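Lundi, le soir

Le calendrier de la saison est tombé ce matin, pendant que j'étais au bureau. Je l'ai ouvert sur mon téléphone à la pause et je l'ai recopié à la main dans le carnet vert en rentrant, comme l'année dernière. On commence à l'extérieur, à Dritgate, puis on reçoit Skernel la semaine suivante. Drondton nous envoie donc deux fois de suite contre des équipes qui ont fini devant nous. Je ne vois pas bien ce que la ligue avait en tête, mais on nous l'avait laissé entendre à l'automne et personne au club n'a eu l'air surpris.

Les matchs débutent une heure plus tôt que l'an passé. Pour ceux qui habitent en ville cela ne change pas grand-chose. Pour moi, cela veut dire le premier car et pas le deuxième, et le premier car s'arrête à la gare routière et pas devant le terrain. Il restera à marcher le long du canal avec le sac. J'ai regardé si le vélo était possible. Avec les jambières attachées sur le porte-bagages, j'ai essayé une fois, elles prennent dans les rayons.

Aoife Sheehan a appelé vers sept heures. Elle reste capitaine, c'est réglé. Elle voulait savoir si je garderais les guichets cette saison ou si je préférais retourner sur le terrain. J'ai dit que je garderais les guichets, à condition que mon genou tienne jusqu'en mars. Elle a répondu qu'elle le notait au crayon. On a parlé longtemps de l'ordre des batteuses. Elle veut me faire monter en cinquième position, moi je me trouve bien en septième, où j'ai le temps de regarder les lanceuses depuis le banc avant d'y aller. On n'a pas tranché.

Elle a reparlé du dernier match de septembre, ce que j'aurais préféré éviter. On devait en marquer 197 pour gagner et on y était presque, il restait de la lumière et des guichets, et puis j'ai couru une course qui n'existait pas. Je revois très bien la balle partir vers le point, la fille qui se baisse, et moi déjà au milieu de la piste. Aoife ne me l'a jamais reproché. Ce soir elle m'a seulement dit qu'il faudrait travailler les appels à l'entraînement, toutes ensemble, en criant plus fort. J'ai dit oui.

L'entraînement en salle reprend cette semaine, au gymnase du collège. On n'a que la moitié de la salle, l'autre est prise par le badminton, et le filet de séparation a un trou au niveau du sol. L'hiver dernier on passait notre temps à aller chercher les balles de l'autre côté en s'excusant. J'ai écrit à la mairie pour le filet en novembre. Pas de réponse. Je réécrirai demain si j'y pense.

J'ai sorti ma batte du placard pour voir dans quel état elle était. C'est une Antoniuk, achetée d'occasion la première année, et la poignée commence à jouer. Le caoutchouc est fendu en bas. J'ai passé de l'huile de lin sur la lame, une couche mince, et je l'ai posée à plat sur du papier journal dans l'entrée. Il faudra refaire le grip avant jeudi. J'en avais un neuf quelque part, dans la boîte avec les crampons, mais la boîte n'est plus où je la rangeais. J'ai cherché dans la chambre, sous l'évier, dans le coffre à chaussures. Je regarderai à la cave.
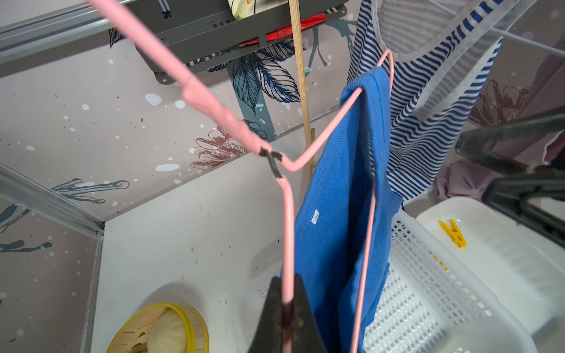
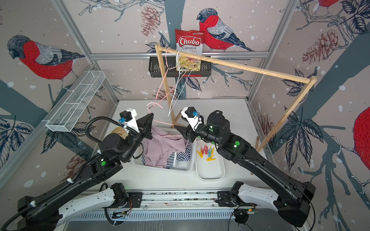
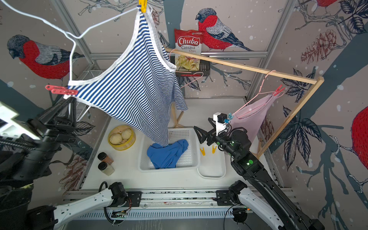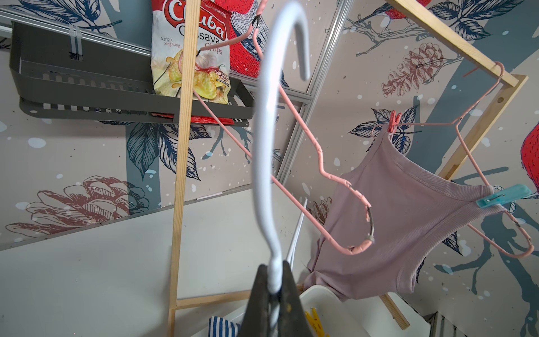
Cintre rose sur les deux premières, cintre blanc sur les deux suivantes.

Repris après le dîner. Soupe de poireaux, le reste du pain.

La question de l'argent est revenue aussi. Le car pour Dritgate coûte environ 400 livres aller et retour, et il n'y a pas moyen de s'y rendre autrement avec tout le matériel. L'an dernier on avait pris des voitures, et l'une d'elles s'est perdue au rond-point après la carrière, si bien qu'on a commencé le match avec deux remplaçantes prêtées par l'adversaire. Elles ont été très correctes, d'ailleurs. L'une d'elles a pris un beau catch contre sa propre équipe. Mais je comprends qu'Aoife ne veuille pas recommencer. Elle propose d'augmenter un peu la cotisation. Je suis pour, à condition que les plus jeunes continuent à payer le même prix qu'avant.

J'ai fait mes comptes dans la marge du carnet. Si je ne rachète pas de gants cette année, ça passe. Mes gants ont la paume usée à la main gauche et je sens chaque balle rapide à la base de l'index. Je peux mettre des sous-gants plus épais. À voir au premier entraînement.

Maman au téléphone ensuite. Elle ne comprend toujours pas comment un match peut durer toute une journée et s'arrêter pour le thé. J'ai encore essayé d'expliquer les séries de lancers, les guichets, la différence entre être éliminée et être seulement à l'autre bout. Elle m'a demandé si on avait le droit de s'asseoir. Je lui ai dit que oui, quand on attend son tour. Elle voudrait venir au mois de mai. J'ai regardé les dates avec elle, et il y a un match à domicile contre Skernel qui tomberait bien, si la pelouse est praticable. L'an passé, en mai, le bas du terrain était encore sous l'eau près de la haie et on avait dû rapprocher la limite de ce côté-là. Toutes les gauchères en ont profité.

Pour le terrain, justement, le rouleau est en réparation. On m'a dit qu'il reviendrait avant la fin de janvier. Je suis passée devant le cabanon samedi en allant au marché, la porte était fermée et il y avait des feuilles plein la gouttière. La piste elle-même est sous la bâche et je n'ai pas soulevé.

Le genou, ce soir : un peu raide dans l'escalier, rien sur le plat. J'ai fait les exercices du kiné, les flexions contre le mur puis l'équilibre sur une jambe en me brossant les dents. Je tiens plus longtemps sur la droite que sur la gauche - c'était l'inverse avant Noël.

À faire demain : répondre à Aoife pour la cinquième place, écrire à la mairie pour le filet, retrouver le grip, demander à partir plus tôt jeudi. Recopier les dates sur le calendrier de la cuisine aussi, celles de l'extérieur en rouge.

Onze heures passées. La batte sent fort dans l'entrée, j'ai laissé la fenêtre entrouverte.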